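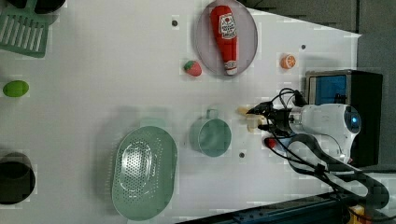 A few posts on the Forkcombe tool library, as people keep asking how it works and I keep typing the same answer.

It's a lending shed for people doing their own house repairs. It's behind the old chapel on Pearce Road. You join, you borrow, you bring it back. Membership is £5 a year, or nothing if you're on a low income. We don't ask for proof.

What goes out most: damp meters, the wallpaper steamer, the long ladder, the floor sander. The sander needs booking. There are two and they're both out until the end of April.

We started it after the survey of the terraces off Evville Street. A lot of those houses have the same faults — blocked gutters, slipped slates, rotten sills. Most of it is cheap to fix if you catch it early. A ladder costs more than the job.

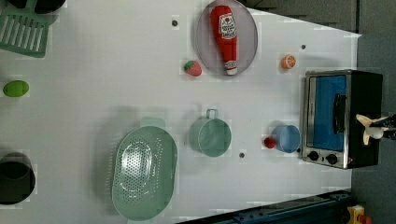 The other half of it is the repair days. One street at a time, one Saturday a month. We do small outside jobs for anyone who can't do them: gutters, gates, handrails, draught strips, a bit of pointing. We don't do roofs, gas or electrics. Please stop asking about boilers.

Last month was Preston Terrace. We got through 20 houses. Umut Sönmez ran the gutter team and has asked me to say that if you have a wheelie bin in front of your downpipe, move it the night before.

Money, as it came up at the meeting. We spent £3,683 last year. Most of that was insurance and rent on the shed, then timber, sealant and blades. The tools were nearly all given to us. The accounts are pinned up inside the door and you can photograph them.

Someone asked if landlords can put their houses on the list. No. Tenants can ask for a handrail or a draught strip and we'll do it if the landlord agrees in writing. Bigger repairs are the landlord's job, and Getsemaní Xolalpa can help you write the letter. She's in the shed on Wednesday evenings from 6. 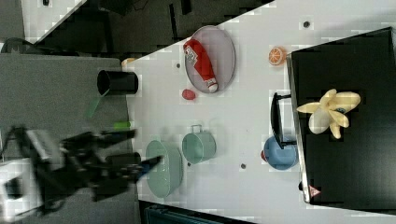 Next repair day is the bottom end of Pearce Road, odd numbers first. Cards have gone through the doors. If yours didn't arrive, reply here with your street but not your house number and I'll message you.

We need more than 8 people to run two teams safely and at the moment we're short. No skills needed for the gate painting. For pointing, it helps if you've done it before, but Umut will show you.

Bring gloves and old shoes. Tea and soup are at the chapel from noon.

Also, whoever has the blue-handled sash clamps, they were due back a fortnight ago. No fine — just leave them in the box by the shed door.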